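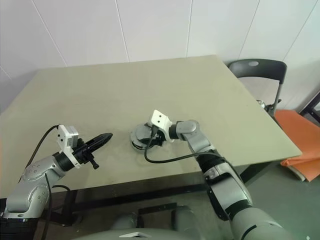
May, after lunch - prompt release exercise, second go

Right, the Stirnia problem again. For anyone picking this book up cold: the Abdel Hamid is a made-to-measure trawler case that Emiliano wrote for the drafting sessions. Arrested inside the coastal state's 200 mile zone, accused of fishing without a licence, crew kept aboard, bond set at a figure the owners say they can't touch. Stirnia is the flag state, Flakar is the one that did the arresting. Both are parties to the Law of the Sea Convention, neither has chosen a forum.

I took Stirnia this time with Teodoro, and Ezequiel and Stellan had Flakar. Isauro sat as the bench on his own and was in a foul mood, so quite realistic.

Our first draft application was 60 pages and it was far too much. Half of it argued that the trawler hadn't been fishing at all, and Isauro stopped me on that straight away. Article 292 is about release and the bond, and the court dealing with it isn't supposed to touch the merits of the case back home. I knew that! I'd even written it in the margin last time. So pages of lovely log book analysis went in the bin and I sulked a bit over my tea.

What's left is much cleaner:

Jurisdiction - both states are parties, the ship flew Stirnia's flag at the relevant time, and the parties didn't agree on a court within the waiting period. We say the ship had been held 26 days by the time we filed, so there's no argument about being early.

Admissibility - the allegation has to be that Flakar didn't comply with the Convention's rules on release once a reasonable bond was offered. We hang it on Article 73(2). Teodoro wanted to add freedom of navigation as well, and I talked him out of it.

The bond - this is where we were weak. The ship is 900 tonnes and old, and we had one valuation, from the owners' own broker in Prindby. Stellan went for it at once. He had the gravity of the offence, the possible penalties under Flakar law, the value of the catch, all lined up, and we were flapping about with one sheet of paper. Must get a second valuation into the bundle before the next round.

Ezequiel tried something I hadn't seen coming, which was to say the local court had already confiscated the vessel, so there was nothing left to release. I waffled. Isauro asked when the confiscation order was made and whether the owners had been told about the hearing, and the file says nothing on either point. Emiliano is going to fix the facts (or leave the hole in on purpose, he wouldn't say).

Also note to self - the registration certificate in our annex lapses before the filing date. Stellan didn't spot it. He will next time. 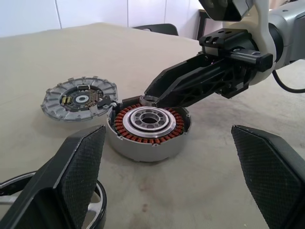 Can the owners bring the application themselves if Stirnia drags its feet?

Only if Stirnia authorises them. The Convention says "by or on behalf of the flag State", so a private lawyer can turn up and argue the whole thing, but there has to be a proper authorisation from the government behind them. Our annex has a letter from the shipping registry, and I don't think that's enough without something showing who gave the registry the power to sign. Teodoro is redrafting it as a letter from the justice ministry.

Next round we swap sides. I've asked for the confiscation point.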